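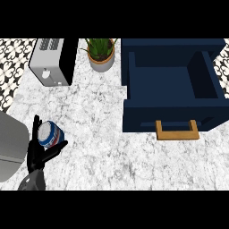 Planning a small kitchen around the worktop
Speaker notes, session 4

Slide 1. Title
Introduce self. Handouts are at the door. Questions at the end, except on units of measurement, which people should ask straight away.

Slide 2. What the talk covers
Worktop length and depth, landing space beside the hob and sink, sockets, lighting. Not covered: flooring, extraction, cost of cabinets. Oda Aasen covers extraction after the break.

Slide 3. The Heltwood flats
All the worked figures come from the Heltwood refit. Galley kitchens, one window at the end, door opposite. The clear wall run is 2153 mm after plastering. The drawings gave a longer run, taken before the wall was lined. Measure after lining. Measure at worktop height and again at the floor, and use the shorter figure.

Slide 4. Usable length
Total length is a poor guide. Take off the sink, the hob and anything that lives on the worktop permanently. What remains should include one unbroken stretch wide enough for a chopping board and a mixing bowl side by side. Two short stretches do not replace it.
(Pause. Somebody usually asks about boards that sit over the sink. They count only if the tap swings clear.)

Slide 5. Where appliances go
Small appliances collect near sockets. Move the sockets and the appliances follow. At Heltwood we put the double socket in the corner, where the depth is hard to reach for preparation work anyway. A kettle needs to be away from the underside of wall cupboards, or pulled forward for use. Check the lead length before fixing the position.

Slide 6. Edges and joints
Keep joints away from the sink cut-out. Seal the cut edge before the sink goes in. Isaksson supplied the worktops with a 20 mm overhang at the front, measured from the door face and not from the carcass. Two fitters read this differently and we had to replace one length. State the reference face on the drawing.

Slide 7. Lighting
Strip at the front of the cupboard underside, facing back. Mounted at the rear it lights the wall and leaves the board in shadow. Switch it separately from the ceiling light.

Slide 8. Comparison of layouts
Show Suta plan first, then Nesitz. Same wall length, different sink position. Leave both up while talking. Point out that the Nesitz plan loses the unbroken stretch to the draining board.

Slide 9. Reading and contacts
Leave up during questions. The July revision of the measuring sheet replaces the earlier one, which had the socket heights taken from the wrong floor level.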